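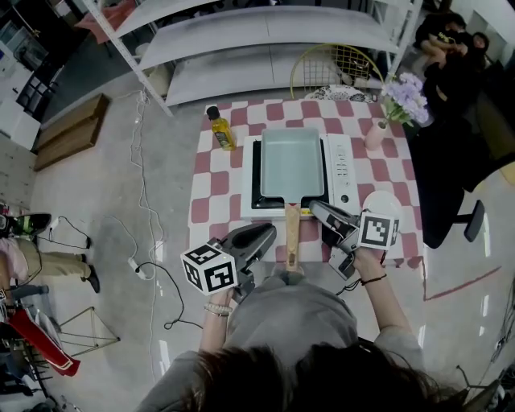
Calimlim Tabletop Cooking: Rolled Omelet Subset

Version notes and data card. Maintained by Sumeya Derese and Adelmo Grasso.

Summary

Calimlim covers small cooking tasks done at a table with a portable induction cooktop. This subset holds the rolled omelet task and its setup and cleanup steps. It contains 2773 clips from 136 sessions.

Task stages

setup: pan placed on cooktop, plate and oil within reach
oil: pan surface coated
pour: one layer of egg added
roll: layer folded toward the handle
plate: omelet moved to the plate
clear: pan and plate removed from the table

The pour and roll stages repeat. Each repeat is a separate clip with its own index, starting at 0.

Object labels

cooktop, pan_rect, plate_round, oil_bottle, tablecloth, vase, chair, shelf

Use pan_rect for rectangular tamagoyaki pans only. Round pans in other subsets are pan_round. Vases and flowers share one label. Cooktop buttons and knobs are not labeled separately.

Files

clips/ one folder per session
labels/stages.csv start and end time of each stage
labels/objects.json object labels per clip
splits/ train and test lists, divided by session

Known issues

Clips longer than 240 seconds were split, and the second part keeps the stage name with the suffix _b.
In 6 sessions the clear stage is missing.
Early sessions use the label omelet_pan. Map it to pan_rect before merging.
Heat setting is not recorded.

Report label errors with the session folder name and clip index.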